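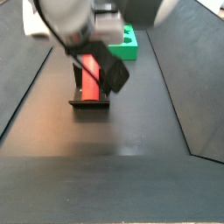
The red cylinder, standing up straight.

Keeping round things from rolling off the bench

If you have ever spent ten minutes on your knees looking for a dowel that went under the freezer, this page is for you. I do a lot of small turning and gluing in the garage, and round stock is the most annoying stuff to store, mark, paint and glue. These are the tricks I use all the time (updated September 2025 with a couple that readers sent in).

Stand it up if you can. A short, fat piece with a square-cut end will happily stand on its base all day. Anything longer than my hand gets laid down, because one bump of the bench and over it goes.

For the long ones, take a scrap of two-by-four and run a V-groove down the middle with the table saw set at 45 degrees. Two passes, done! I have 3 of these in different lengths and they get used more than my good clamps. A strip of old inner tube in the groove stops the work from spinning when you drill it.

No table saw? Corrugated cardboard works for light pieces. Peel one face off so the ridges show, and the dowels sit right down in the valleys. An egg carton does the same job for knobs and wooden beads while the paint dries.

Painting all the way around used to drive me nuts. Now I put a finishing nail or a thin screw in the end that won't show, paint the whole thing holding the nail, then push it into a block of foam to dry. Two thin coats, with a light sanding in between. My first try in August got one thick coat in a hot garage and I had sags down one side that took forever to sand out.

Marking a straight line down a cylinder is easy if you own a piece of angle iron. Lay it on the rod, let it settle, and run your pencil along the edge. To mark square around it, wrap a strip of paper, line up the edges where they overlap, and trace.

For storage I cut up plastic drainpipe into 25 cm pieces and screwed them to the wall in a row, tilted back a little. Shorts go in the lower ones, and the really tiny offcuts live in a coffee can that I keep promising to sort.

One more, from a reader in Madendale: a damp dish towel, folded once and laid flat, will hold almost any round thing still long enough to sand the end. I was doubtful (wet cloth, bare wood, hmm), but wring it out well and it's fine for a quick job. Just don't leave the wood sitting on it over lunch like I did.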